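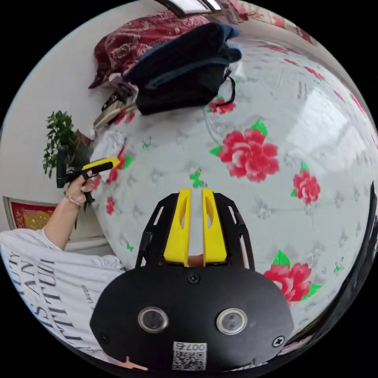
白地に牡丹柄のシーツ、色あせさせずに洗うには?

投稿者:コリンヌ・マルケッティ

最近、ベッドのシーツを白地のものに替えました。赤い牡丹に緑の葉っぱがついていて、よく見ると地のところに薄いグレーの花の線画も入っているやつです。すごく気に入ってるんですが、洗濯がこわくて……。前に使っていた赤い柄のシーツは、何回か洗ったら白いところが全体にうっすらピンクになってしまったんですよね。あれは悲しかった!

タグは引っ越しのときに切ってしまって、素材がわかりません。さわった感じは綿っぽいです。洗剤はふつうの粉末のを使っています。最初の一回目、みなさんならどうしますか? あと、干すときに柄を内側にするか外側にするかでいつも迷います。

投稿者:もくれん

うちも赤い花柄のを使ってます〜。最初の一回は絶対に単独で、水洗いがいいですよ。その前に目立たない端っこをぬらして、白いタオルでぎゅっと押さえてみてください。タオルに赤がついたら、しばらくは他の物と一緒に洗わないほうが安心です。

粉末は漂白剤や蛍光剤が入っているものが多いので、私は柄物のときだけ中性の液体に替えてます(白地だけ見ると粉でガッと洗いたくなるんですけどね)。それと、洗い終わったら洗濯機に入れっぱなしにしないこと! 私は夜に回して朝まで忘れて、折り重なったところに花の形がきれいに写りました。泣きました。

干すのは裏返して陰干し派です。風が通れば日陰でもちゃんと乾きます。

投稿者:tama_no_oya

普通に洗ってますけど特に問題ないです。ネットには入れてます。

投稿者:ベランダ六号

もくれんさんの方法でだいたいいいと思うので、色移りしちゃったときのことだけ書きますね。気づいたら乾かさないで、すぐもう一回洗ってください。乾いてからだとぐっと落ちにくくなります。それでも残るなら酸素系漂白剤をぬるま湯に溶かしてつけ置き。塩素系は柄の赤まで抜けるのでダメです、私はそれで枕カバーの花を一輪まるごと消しました。

タグがないなら、酸素系も先に端っこで試してからのほうがいいです。うちは縫い代の裏でやってます。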